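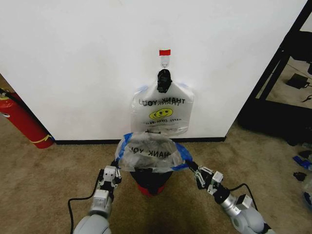

Lanying Qin wrote in to ask whether a facial oil that has started to smell like old crayons can still go on her elbows. She keeps hers on the bathroom windowsill, the bottle is half full, and she hates to throw it out.

Throw it out. That waxy smell means the oil has gone rancid, and elbows get irritated just like cheeks do. The windowsill is the likely cause. Light and heat spoil plant oils faster than anything else in a bathroom.

Most of what follows is about keeping the next bottle good until you finish it.

Storing oils and creams

Pick a drawer or a closed cabinet away from the shower. A bedroom shelf is fine if the sun doesn't reach it. Rosehip and hemp seed oils do better in the refrigerator door. Jojoba keeps well at room temperature and can stay out.

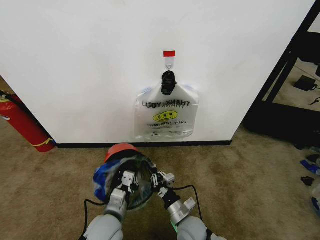 Grímsdóttir
Home and Bath Editor

Write the month you opened a bottle on the bottom with a permanent marker. If it says November and you find it again the next fall, smell it before you use it. Put a piece of clear tape over the writing, or your fingers will rub it off within weeks.

Wipe the neck of the bottle after each use. Oil that dries there turns sticky and smells bad before the rest does, and then it gets on the cap.

Droppers and pumps

Don't touch the dropper to your face. Let the oil fall into your palm, 4 drops for face and neck, and put the dropper straight back. If a pump stops working with cream still in the jar, run the outside of the nozzle under hot water for 60 seconds and try again.

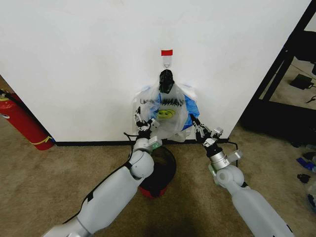 A pump that still won't move can be unscrewed and the cream scooped out with a clean spoon. Use a small one. Move what's left to a jar with a wide mouth that you have washed and dried completely.

Oil on towels and pillowcases

Blot the spot, rub in a little plain dish soap, and leave it for half an hour before washing. Check it before it goes in the dryer.
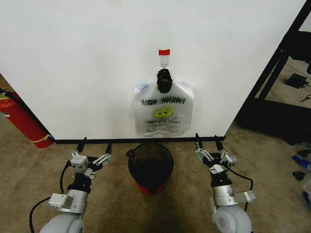 Old spots that have already been through the dryer need a second round, and sometimes a third. Dark pillowcases hide them better than white ones do. I put my oil on an hour before bed and have fewer to scrub.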